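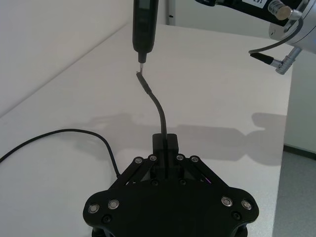
Photo: Mallbridge Computing

Teemu Suominen has been untangling other people's computers for 31 years, and he still puts the kettle on before he looks at an error message. "People come in a bit flustered," he says. "They've read something on a website that told them the whole machine is done for, and half the time it's a printer driver."

His favourite subject, once you get him going (and it doesn't take much), is backups. Most of his customers at Mallbridge believe they have one. Rather fewer have ever tried to open it. "I had a fellow with 400 family photos, scanned beautifully, the oldest from 1956, and what he'd been copying every Friday was the shortcut to the folder. Just the shortcut! We got the lot back in the end, but he looked pretty grey for an afternoon."

These days he suggests Danon for home users and Baltar for small offices, though he's cheerful about anyone who'd sooner drag files across by hand. "Pick a file you care about and restore it to your desktop. Do that once a month and I'll hardly ever see you -- well, come in for a cuppa anyway."

And the programs that pop up promising to fix everything in one click? He laughs for quite a while at that. "I took 2 of those off my sister's laptop in June. She said it was running slowly. I'm not surprised, they were busy scanning each other."

Recent articles
Moving your email to a new computer
Joshi 2 review: a tidy little file manager
What to do when Windows won't recognise your printer
Choosing an external drive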